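Book-shelving robot still slow in Sastex trials

Home and shop robots can put a book away if the desk is clear and the program knows where the shelf is, but they remain a long way behind a person doing the same job, according to results released in March by Sastex.

The company has spent the winter running a two-armed robot through a set of small tidying chores in simulation. The chores were chosen from a list supplied by Palteck, which fits out bookshops and stockrooms, and they include moving a book from a table to a shelf, closing a drawer and clearing a counter.

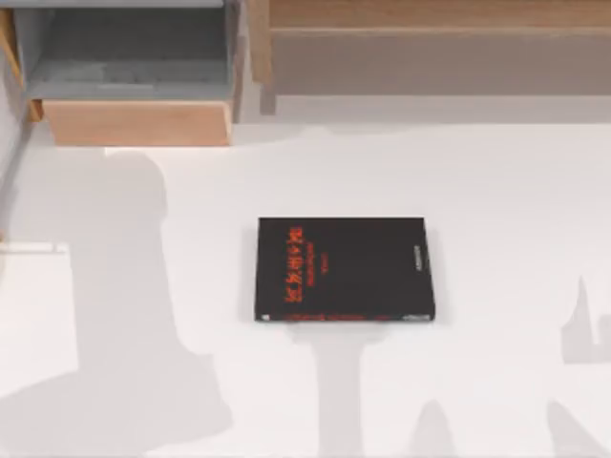 Simulation image: Sastex

A black book lying flat on a white table is one of the plainer jobs on the list. A flat book is still awkward for a two-fingered gripper, which has to find an edge and get hold of it without pushing the whole thing along the surface. Sastex said most failed attempts went wrong at this stage, before the book had left the table.

The robot made 4,000 attempts at the book task and finished 2,077 of them. An attempt was stopped and marked as a failure after 60 seconds.

Shadows were another source of trouble. The arms throw dark shapes across the work area, and earlier versions of the software sometimes treated the edge of a shadow as the edge of an object.
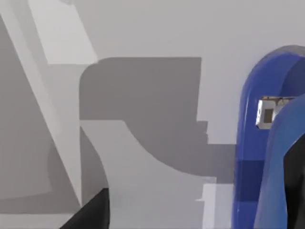 The current version compares several views before it closes the gripper, and Sastex said this had cut the number of false grabs. It also makes the robot slower, as each arm has to pause while the views are checked.

Placing the book brought its own problems. The program was given the height of the shelf at the start of each run, and small errors in that figure were enough to send the book into the front of the board. Sastex wants the next version to work out the height for itself.

Palteck said it had no plans to put the machines in customers' stores this year. It is more interested in overnight work, when aisles are empty and speed matters less.

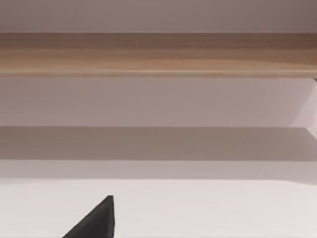
Sutanto said the overnight idea made sense for a stockroom but would be little help in a family home, where the shelves are already full and things get left in a different spot every day. A machine that needed the desk cleared first had left the owner with most of the chore, Sutanto said.

Sastex plans to move 3 of the tasks to a real test room at Tretstead in August. The drawer task will be first, followed by the book.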